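Darcy Li picked the bakery, and she picked it for the chairs. "I can't do an hour on a stool anymore," she told me, dragging two padded ones over to the window before I'd even gotten my coat off. It was a little after nine in the morning and she had already been up for five hours, which she mentioned only because I yawned.

If you don't know Darcy by name, you may know her indexes. She writes the back part of the book, the part where you look up "butter, clarified" and get sent to the right page. She has been doing it for most of her working life, mainly for cookbooks and local history with the odd gardening manual, and I've wanted to talk to her ever since I found an entry in a history of the Ostau ferry that read "goats, unauthorized, 74." I laughed out loud on a bus. I wrote to the publisher that week to find out who was responsible (the entry, I mean, not the goats).

"Oh, the goats," she said, very pleased. "The author had them under livestock. I said to her, people are going to hear about those goats from a cousin and they're going to want the goats. They won't go looking for livestock."

I think that may be the whole job, but she wouldn't let me off so easily, and we were there until they started putting out the lunch soups.

She got into it sideways, like pretty much everybody I've interviewed who is good at something small. She was a typist at a regional press called MacLeod, in the days when the press still had typists, and the woman who did the indexes was Huguette Landry. Huguette worked on cards, in shoeboxes, and she didn't let anyone touch the boxes. One November she came down with pneumonia halfway through a parish history, and the printer was waiting, and Darcy was the only other person in the building who had read the thing all the way through.

"So I got the boxes," Darcy said. "I was terrified of the boxes. I finished it in nine days and it was awful, and Huguette came back and she sat down with a pencil and went through every line of it without saying a word. The whole afternoon! And at the end she said, 'You've indexed the words. Now go and index the book.'"

I asked if that had made sense to her at the time and she laughed so hard that the man at the next table turned around. It hadn't. She thought Huguette was being grand. It took her maybe three more books before she saw it: she'd been going through the pages and pulling out every capital letter, every town and every surname, when what the parish history was about, underneath, was a long quarrel over a road. There wasn't a single entry for the road.

"You could find the priest's brother-in-law's horse," she said. "You couldn't find the road."

People assume a computer does it now. I'd half assumed it myself, and I told her so, and she was nice about it. There is software, and she uses it, and what it does is sort and keep the page numbers straight and stop her from writing "see also Soup" under Soup. She does the reading. She reads every book twice, once straight through with her hands in her lap (her phrase, she says it's the only way she can keep from starting too early) and once with the keyboard. A cookbook takes her a week or so. The longest thing she ever did was a county history of 582 pages with two authors who weren't speaking to each other by the end, and who had spelled the same river two different ways.

"Which one did you go with?" I asked.

"Both! With a cross-reference. I wasn't getting in the middle of that."

We had a long detour here about cookbooks, which are apparently much harder than they look, and I'm going to give you some of it since I've been boring my friends with it ever since. The trouble is that nobody looks for a recipe the same way twice. You might remember it by what it's called, or you might have half a cabbage and no plan. You might only remember that it was the one with the walnuts. Augustina Owusu, the cook whose last two books Darcy has done, likes to give her dishes names from her family, so there's a stew called Sunday at Ruro after the street where her grandmother lived, and it's a wonderful name and it tells you nothing at all about what is in the pot.

"So it goes in under S for Sunday, for the people who already love it," Darcy said, counting off on her fingers, "and it goes in under peanuts, and chicken, and under stews. And I put it under R for Ruro as well, because I know how my own head works and I'd never remember the Sunday part. Augustina called me up and said, you've got my stew in here five times. I said, how many times do you want people to make it?"
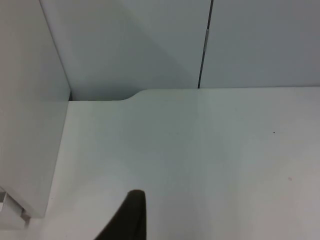 What goes into an index and what stays out?

"Anything a person might come back for," she said. "If it's a name that goes by once in a list of people who were at a picnic, I'll usually leave it alone. If she's at the picnic and she falls in the pond, she's in. You get a feel for it. And the publisher gives you a page count, so you can't be sentimental, you've got so many lines and then you've run out of paper."

She's been overruled on this plenty of times. Glenys Gape, who edited her for years and is now retired, had a rule that no entry should have more than six page numbers strung after it with no explanation, and she'd send whole columns back with a question mark beside them. Darcy used to grumble and now she does the same thing to the two beginners she's teaching. If you've ever looked up "Bread" and found 4, 9, 17, 22, 31, 40, 58, 63 and so on down the column, you'll know why. You're never going to check all of those. You'll shut the book and go eat toast.

"Glenys was right about that and she was wrong about commas," said Darcy, and I couldn't get her to say any more on the commas.

I wanted to know about jokes, obviously, because of the goats. She got a little shy. It's an old habit in the trade, she told me, and you have to be careful with it, because it's somebody else's book. She allows herself one per title, and only if it's also a real entry that goes to a real page. She once did a history of the Brondeler bottling works where the founder's son, Réjean Simard, had written the foreword and had also, it came out over the chapters, crashed three delivery trucks. He got "Simard, Réjean: as author of foreword; as driver." He wrote her a letter. She was scared to open it, and it was a thank-you note with a drawing of a truck in a ditch. It's up on her fridge.

By this point the second coffee had arrived and I asked about money, because I always do. She made a face. It's paid by the page, the rate has hardly moved in years, and more and more it's the author who has to pay and not the publisher, so the author thinks, well, how hard can it be, and does it over a weekend. She doesn't blame them. She gets some of those to fix afterward, and she says she can tell by the letter D if the person ran out of steam. "The A's are beautiful. Everyone does beautiful A's. Then you get down to P and it's just 'potatoes.'"

Does she read for fun? She does, mysteries mostly, and she picks them in part because they don't come with indexes. She tried to explain to me how you'd index a murder mystery and got about as far as the second suspect before we both agreed it would ruin the whole thing.

I'd brought my own copy of Augustina's first book with me (there's gravy on it, I'm not proud) and I asked her to show me an entry she'd change if she could. She went right to it. She didn't even need her glasses. It was "Leftovers, see individual recipes," and she tapped it with her fingernail a couple of times.

"That's lazy," she said. "I was tired, it was nearly five in the morning and it was due at nine. What does that even mean? A person looks up leftovers, she's standing there with the fridge door open. She wants an answer." She fixed it in the second printing. It has its own block now, with eleven lines under it, and she told me which page of the new edition to look at, and I went and bought one on the way home.

She still has one of Huguette's shoeboxes, by the way. The cards are in it, from the parish history, her own bad ones along with the pencil marks. At the very back there's a card in Huguette's writing that says "Road, the," and then the page numbers run all the way down the front and over onto the other side.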